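Carnus to open regional parts recovery centre in Wallora

Media release
March
Issued by Carnus Corporate Affairs

Automotive recycler Carnus will open a parts recovery centre in Wallora this winter, giving repairers and car owners in the district a local source of reusable interior and exterior trim for the first time.

The centre will occupy the former Mirzaei furniture warehouse on the eastern side of the town, which has stood vacant since the retailer consolidated its operations closer to the coast. Carnus has signed a long-term lease on the building and has begun fitting out the receiving bays, the sorting floor and a public trade counter. The company expects to employ 40 people at the site once it is fully operational, most of them recruited from Wallora and the surrounding towns.

Carnus Managing Director Holger Boström said the decision to invest in the district followed a lengthy review of how end-of-life vehicles are handled outside the capital cities.

"A great deal of perfectly serviceable material is lost when a vehicle is dismantled," Mr Boström said. "The engine, the gearbox and the metal panels have an established market. The plastic parts behind the dashboard and inside the doors generally do not, and most of them are shredded. We believe a good share of those parts can go back into another vehicle, and we are prepared to put a building and a workforce behind that belief."

Under the current arrangements, dismantlers in the region send mixed plastics by road to a processor several hours away. Much of that material is unsuitable for recycling once it has been shredded together with foam, fabric and wiring. The Wallora centre will receive parts whole, before shredding, so that each can be identified, checked for damage and offered for sale.

Door carriers, console frames, glovebox surrounds, wheel arch liners and under-bonnet covers will be among the first categories accepted. Parts that pass inspection will be cleaned, catalogued and stored. Those that are cracked, warped or missing mounting points will be separated by plastic type and sent on for granulation, with a preference for manufacturers able to use the material in new moulded goods. 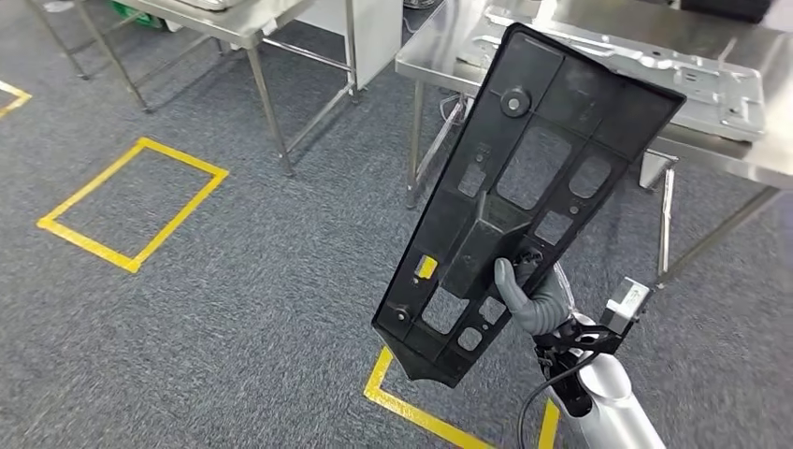
Operations Manager Honeylyn Soriano, who will move to Wallora to lead the centre, said correct identification would be the foundation of the service.

"Two parts can look the same on the bench and belong to different model years," Ms Soriano said. "A repairer who has driven an hour to collect a part needs to know that it will fit. Our staff will be trained to read moulding marks and supplier codes, and nothing will go on the shelf until it has been matched to a vehicle."

The centre will hold up to 2000 catalogued parts in its first year. Stock will be listed through Ika, the company's online inventory service, which is already used by 300 independent workshops. Customers will be able to reserve parts through Ika and collect them from the trade counter, or have them delivered on the company's regular freight run. Members of the public will be served on the same terms as the trade, although fitting will not be offered on site.

All parts sold from Wallora will carry a warranty against defects, and customers may return any part that has been wrongly identified. Safety-critical items, including airbags, seatbelt assemblies and brake components, will not be handled at the centre under any circumstances. These will continue to be removed and disposed of by licensed dismantlers before vehicles or parts reach Carnus.

Insurance assessors are expected to be among the early users of the service. Carnus has held discussions with several repair networks about including reused trim in quotations for older vehicles, where the cost of new parts can lead to an otherwise roadworthy car being written off. The company notes that the use of recovered parts in an insurance repair remains a matter for the insurer and the policy holder.

The project has been developed with the support of the Wallora Business Chamber, whose president, Azadeh Mousavi, welcomed the announcement.

"The Mirzaei building is one of the largest in the town, and its closure was felt by every business on that side of the highway," Ms Mousavi said. "We are pleased to see it return to use, and particularly pleased that the jobs on offer include traineeships for school leavers. The Chamber will work with Carnus to make sure local trades have the first opportunity to tender for the remaining fit-out."

Tenders for electrical work, racking and exterior signage will be called shortly. Traineeships in warehousing and in automotive parts interpreting will be offered in partnership with regional training providers, with the first intake to begin soon after the opening. Applicants do not need previous experience in the industry.

Carnus has also commissioned an independent study of the centre's environmental performance. The work will be led by materials engineer Kourosh Ghaffari, who will track the volume of plastic diverted from shredding, the proportion of parts resold and the freight involved in moving them.

"There is very little published information on the reuse of interior plastics at this scale," Mr Ghaffari said. "Freight is the part of the calculation most often left out. If a part travels a long distance to be reused, that has to be counted against the saving, and we intend to count it."

Results will be published whether or not they favour the company – a condition that Mr Ghaffari requested and Carnus accepted at the outset. An interim report is planned for the end of the first year of trading.

Residents are invited to view the plans and meet the project team at an information session to be held at the Wallora Memorial Hall on Sunday. Staff will be available to discuss traffic, hours of operation and noise. Deliveries to the centre will be limited to daytime hours and will use the highway entrance only, in keeping with the conditions of the planning approval. There will be no shredding or granulating of plastics at the site.

Dismantlers wishing to supply parts to the centre may register their interest through the Carnus website. A guide to accepted categories, packing requirements and payment terms will be sent to registered suppliers ahead of the opening.

Media enquiries: Saeed Esfahani, Corporate Affairs, Carnus

About Carnus
Carnus buys, recovers and resells parts from end-of-life vehicles. The company supplies independent workshops, fleet operators and private owners, and operates the Ika online inventory service.

Recent releases
Carnus extends freight run to inland workshops
Ika adds search by moulding code
New supplier terms for licensed dismantlers
Carnus response to draft end-of-life vehicle guidelines
Traineeship applications: dates and eligibility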